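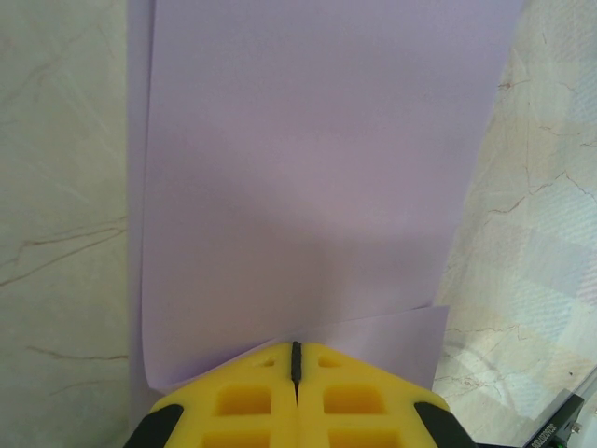
Lavender sheet at the gripper, wrist view, paper folding task.

From: Ľudovít Kuruc
To: teleop-practice list
Subject: Re: Paper folding by remote control, first set finished
Tuesday, 22:40

Florian,

Thanks for posting this, and for putting a picture up with it, which most people on this list don't bother to do. I have read your message twice and I still don't believe the main claim. I'll quote the bits I want to argue with and leave the rest alone.

Florian Delaunay wrote:

> We have now finished the first folding set at Fornden. The job
> is simple to state: take a single coloured sheet from the
> tabletop, fold it in half, press the crease, leave it. All of
> it was driven by hand with the Clidance controllers. We kept
> 860 demonstrations out of 1000.

What happened to the other 140? You say "kept" as though it explained itself. If you threw out the ones where the sheet slid away or the fold came out crooked, then what you have is a record of paper behaving itself. The robot will meet the other sort of paper on its first morning.

I did the same thing with the tea towels two years ago and it took me most of a winter to admit it. We dropped every run where the operator had to go back for a second grab. The trained arm then had no idea that a second grab was possible. It missed, carried on with nothing in its fingers, and folded the air very neatly. If the 140 are still on a disk somewhere, please don't let anyone tidy them away.

> Six operators took part, each after an 11 minute warm-up. By
> the second day all of them said the work felt natural.

I'm sure they did. I have also got used to driving a car with a bad clutch. What I'd like to know is whether the six of them fold the same way. Paper is awful for this. One person pins the near edge and rolls the far edge over. Another pinches a corner and drags. Both end up with a sheet folded in half, and if you average the two you get something that does neither. Did you tell them which way to do it, or did you let each one find their own? I can see a case for both, but your message doesn't say which, and everything after it depends on the answer.

Eleven minutes also strikes me as very short. My own operators were still changing their habits in the third week, and I could tell early runs from late ones just by how long they hovered before closing the fingers. If the first day's runs are mixed in with the rest, try training without them and see whether you miss them.

> The wrist camera gives the operator everything needed to
> judge the fold.

This is the line that made me sit down and write. Look at your own picture. The fingers are right up against the bottom of the sheet, there is a folded flap lying across it, and the paper is wrinkling where it meets the yellow plastic. How hard is the gripper pushing? I can't tell, and I doubt your operator could from that view alone. The left edge is curling up off the marble as well. I can see that it's raised, but I couldn't put a height on it, and height is what you need if you mean to get a finger underneath.

There is a broad soft shadow just above the fingers too, in the same part of the sheet that matters most. A person driving the arm will read it as a shadow without thinking. I'm less sure what the trained model will make of it. Move the bench next to a window and you may find it has learned to fold shadows.

And then the tabletop. Brown-red veins running in all directions, and on the right side some sort of pale blue crosshatching over the marble. I have nothing against a busy background if it changes between runs. If all 860 were done on that one patch, I'd bet a decent lunch that the arm is partly steering by the veins. It costs you an afternoon to check: put a plain cloth down, run it again, and tell us how it went. I would honestly be pleased to lose the lunch.

> Compared with guiding the arm by hand, remote control was
> faster and the operators preferred it. We see no reason to go
> back.

Faster, yes, I'll give you that. Preferred, also yes, they get a chair. But when I take hold of the arm and push it through a fold myself, I can feel the sheet start to buckle before I see it. Sitting at a controller with no force coming back, you find out when the wrinkles turn up on the screen, and by then the crease is spoiled. The Kostiuk arm we have is heavy and I don't enjoy dragging it through a hundred folds. My shoulders would vote for your way. I still think the slow runs taught it more per sheet, and for anything thin I'd want at least a share of the data done that way.

The usual complaint about guiding by hand is that the person's arms get into the pictures. True with a camera on a stand. With one on the wrist I have found it less of a nuisance than people make out, provided you hold the arm well back from the hand. You could mix the two methods. Has anyone here tried it on paper? I know of attempts with cloth but cloth forgives you.

> Next we plan to move to Tono, which will let us collect from
> three sites at once.

Please don't yet. I have no quarrel with Tono, we use it for the drawer work and it does what it should. But three sites will give you three times as much of whatever you've got now, and you haven't shown us what that is. Your message has a count of demonstrations in it and no count of folds done by the robot with nobody driving. I went back up to check that I hadn't skipped it.

So, what I would like to see before June, in whatever order suits you:

The arm folding by itself, all attempts left in, including the embarrassing ones.

The same again on a plain surface.

The same again with a different colour and a different weight of paper. Lavender only tells me about lavender. A stiffer sheet will spring back at the crease and I suspect your press at the end is too gentle for it, though you don't give the figure.

A few of the discarded runs, with a word from the operator on what they thought was going wrong at the time. Ask them the same day, they forget by the next morning and start making up sensible reasons.

I realise this is a lot to ask of someone who has done the work and been decent enough to share it. I've sat through too many cheerful first reports, a couple of them mine, and the second report tends not to arrive. If yours does arrive and the numbers are good I'll say so on this list, in the same size letters.

One small practical question. Are the black pads at the corners of the fingers something you added, or did they come with the gripper? And is the dark strip down the middle between the fingers rubber? It looks as if it could be, but I can't tell from here. We've been fighting with slipping sheets since we moved the bench and I've tried two kinds of tape already, neither any use. If you have found a material that holds paper without marking it, that alone would be worth a message.

Ľudovít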